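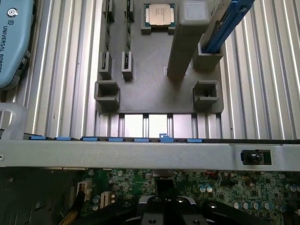 Fig. 1. Computer parts on a grey fixture plate, with a green circuit board in front.

Where do old computers go in Bustbridge?
Project report by Renji Nagano, 5 Feb 2020

I wanted to know what people in my town do with computers they've stopped using, so I surveyed 72 households over the summer break. The answers surprised me! Nearly 31 of them had a dead laptop or desktop in a cupboard, and 14 had put one in the kerbside rubbish at some point. Only two knew that the Drutora depot takes e-waste for free.

I loved doing the door-to-door part (people really want to show you their old machines, and one man still had the receipt for his). My favourite chat went for most of an afternoon and covered every printer the family had owned.

Next I'd like to repeat the survey in July, after the council mails out its new recycling calendar, and add the units on Okabe Street.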